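Laundry tips from the Vevdale open day

I went along for the robots and came home folding differently! Ignacio Schumacher showed us how theirs picks up dark clothes — by one small pinch of cloth, with the rest left to hang — and I've been doing my black things that way ever since. Pinch, lift, let the folds drop, then lay it down on a pale table where you can spot the lint.

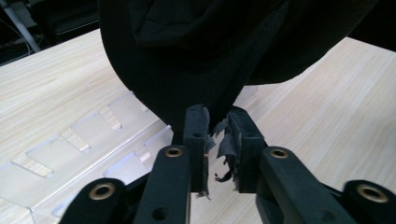
Go slowly with anything heavy, and smooth the hem last. They're open again in April, and I'll be first in line.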